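4.2 Recording a demonstration by remote control

Before you start, open the cup stacking scene in Nuvgate and check that the Petek hand controller shows a green light.

1. Press Record. The timer starts at 0.
2. Move the arm slowly until the gripper is over the first cup. Keep the fingers pointing down.
3. Lower the gripper, take hold of the cup and lift it.
4. Bring it over the second cup and lower it in a straight line. 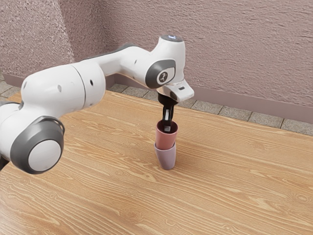 Figure 11. Gripper fingers inside the pink cup, with the lavender-gray cup under it.

5. Release the trigger and wait 2 seconds before you raise the arm. If you raise it sooner, the recording may be marked as incomplete.
6. Press Stop, then Keep or Discard.

Note: One recording can have up to 600 steps. A normal demonstration of this task takes roughly 462.

Caution: Do not push the cup down with force. The program will learn this movement also, and on a real arm it can damage the fingers.

Small corrections of the hand are allowed. For long pauses, please discard and record again.

Section checked by Polyxeni Karras, May.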